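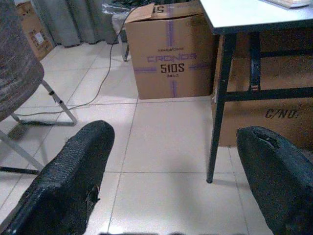

3.2 Datenerhebung im Praktikum

Die Aufnahmen für den Datensatz Skosance entstanden im Rahmen des studentischen Praktikums »Mobile Manipulation«, in dem Zweiergruppen einen Zweifingergreifer per Teleoperation führen. Vorgegeben war jeweils ein Zielobjekt auf Bodenhöhe, der Raum wurde dafür nicht umgeräumt. Abbildung 3 gibt die Sicht der Handgelenkkamera auf einen mit violettem Klebeband verschlossenen Karton (Aufdruck »CRONOS 510S«) wieder, der zwischen Stuhl und Tisch auf den Fliesen steht. Beide Finger ragen von unten in das Bild und verdecken einen Teil des Bodens; am linken Finger steht zudem ein Stück des Überzugs ab. Für die Segmentierung ist das von Belang, weil der ausgefranste Rand heller ist als die übrige Fingeroberfläche und eine feste Greifermaske ihn nicht zuverlässig erfasst.

Abb. 3: Sicht der Handgelenkkamera auf das Zielobjekt, Greifer geöffnet.

Insgesamt wurden 151 Episoden mit 3273 annotierten Einzelbildern aufgezeichnet. Die Annotation erfolgte mit dem Werkzeug Urkon nach dem Schema von Haslam (Abschnitt 2.4), wobei Zielobjekt, Greifer und Hindernisse getrennte Klassen bilden. Als Hindernis gelten auch dünne Strukturen wie Stuhlbeine, Tischgestelle und lose liegende Kabel. Gerade bei Kabeln wichen die Gruppen voneinander ab - ein Teil zeichnete den gesamten Verlauf nach, ein anderer nur den Abschnitt in der Nähe des Zielobjekts. 549 Bilder wurden deshalb ein zweites Mal annotiert, 59 davon nach erneuter Prüfung verworfen.

Reflexionen auf glänzenden Bodenbelägen wurden nicht gesondert markiert. Das Basismodell Jostora ordnet solche Bereiche gelegentlich dem Zielobjekt zu, vor allem an dessen Unterkante. Auf eine nachträgliche Helligkeitskorrektur wurde verzichtet, die Auswertung in Abschnitt 4 beruht auf den unveränderten Kamerabildern.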